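Gripper recall: what happened with the Trirkine batch

If you signed out a pair of Trirkine hand grippers in September, please check your trigger springs before you do any more folding. I've been on the phone most of Friday about this, so I figured I'd just write it all down in one place.

The short version: 6 pairs out of the 52 we have in use at Plundcombe have a fault where the trigger doesn't come all the way back. You squeeze, the yellow fingers close, you let go, and they stay closed for a second or two. Brayan Benavides caught it first, going through the clothes-folding recordings. He thought people were just holding on to their sweaters too long!

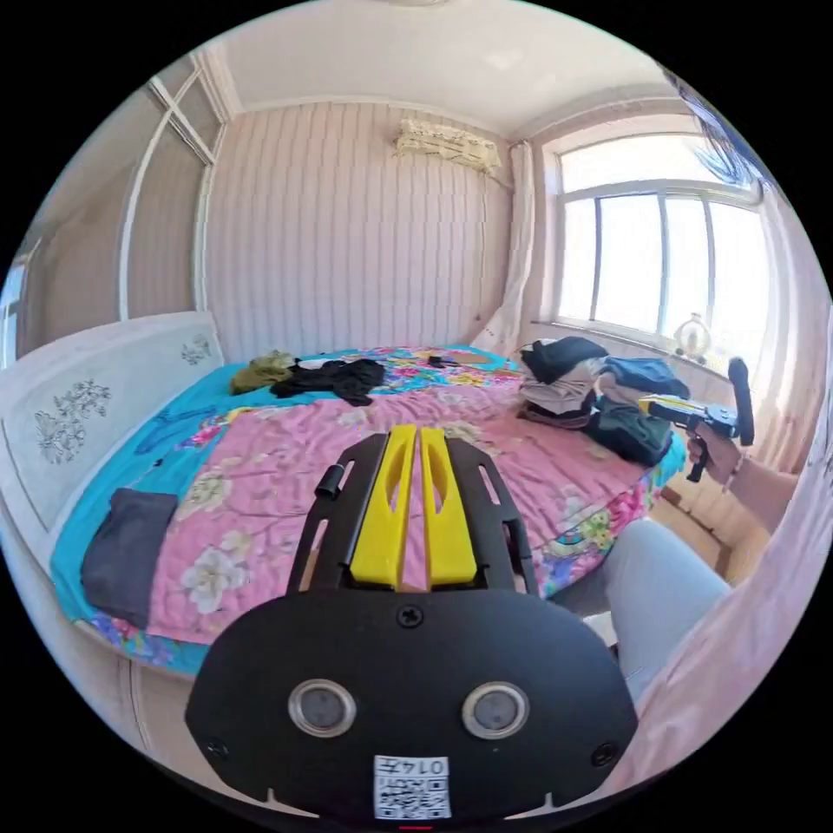 Nobody was hurt, but I do want to mention one pinch. Percy Arango had a finger too close when a slow one finally let go and snapped back, and he got a nasty blood blister out of it. He's fine — grumpy, but fine — and he's asked me to tell everybody to keep their free fingers behind the black plate.

The bigger headache is the data. When the fingers lag, the log says "open" and the fingers say otherwise, and a robot that learns from that is going to drag the whole pile along when it tries to put down one shirt. We've pulled 105 recordings so far, all bedroom laundry, and I'd bet a few more will go. I hate that, I know how long those sessions take (my shoulders still remember mine).

Mamani, who make the springs, told us one lot was wound too soft. Premer is doing the swaps at the front desk and it takes maybe ten minutes a pair, so bring both hands in together, please, even if only one is acting up.

What to do before your next session

1. Squeeze and release each trigger ten times with nothing in the fingers. They should pop open right away.

2. Try it again on something thick. A knit sweater is good, jeans are better, and the slow ones really show themselves on a heavy seam.

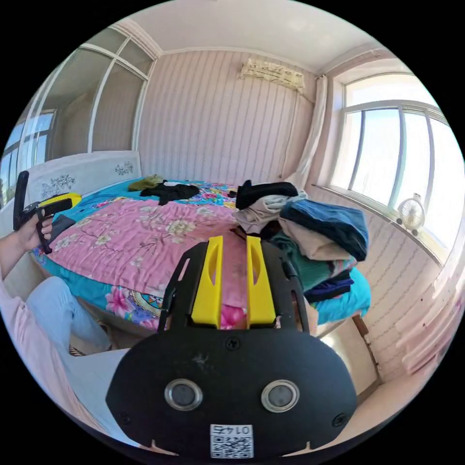 3. If either one sticks, stop there and write down the number on the label. Don't oil it! Two people already did, and now we're cleaning lenses too. 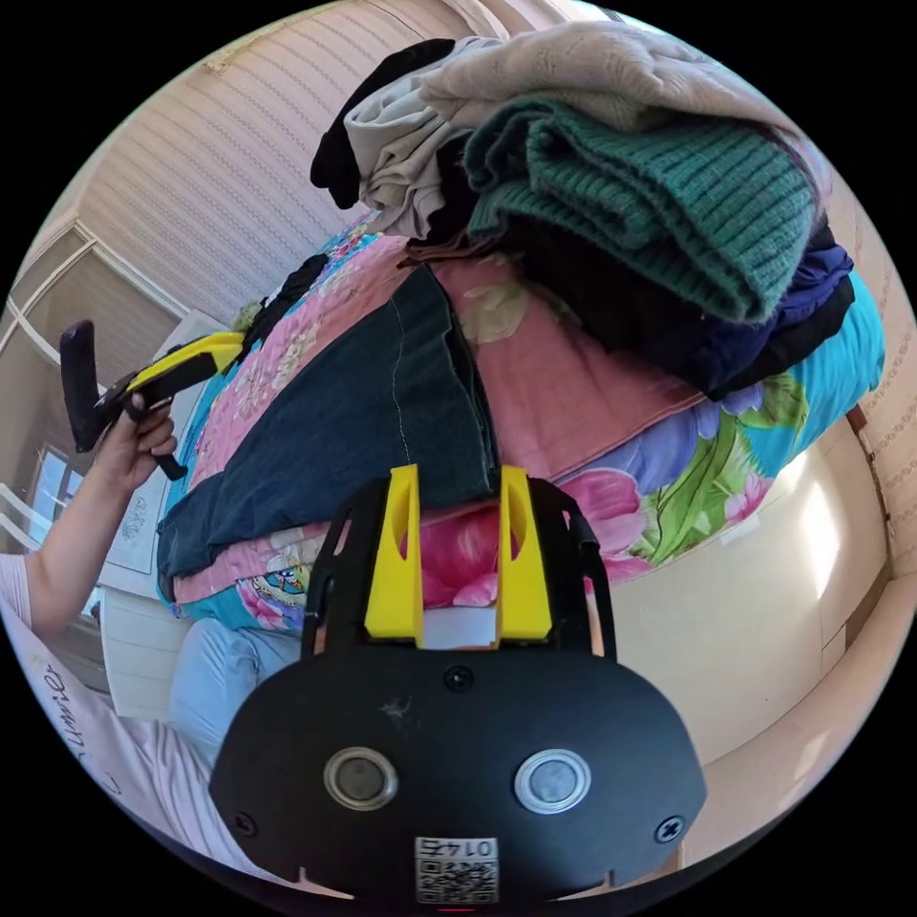 4. Bring the pair in with your charger and your session sheet. You'll still be paid for any recording we had to pull, and I'll have the full list of label numbers up as soon as Brayan is through the rest of the logs.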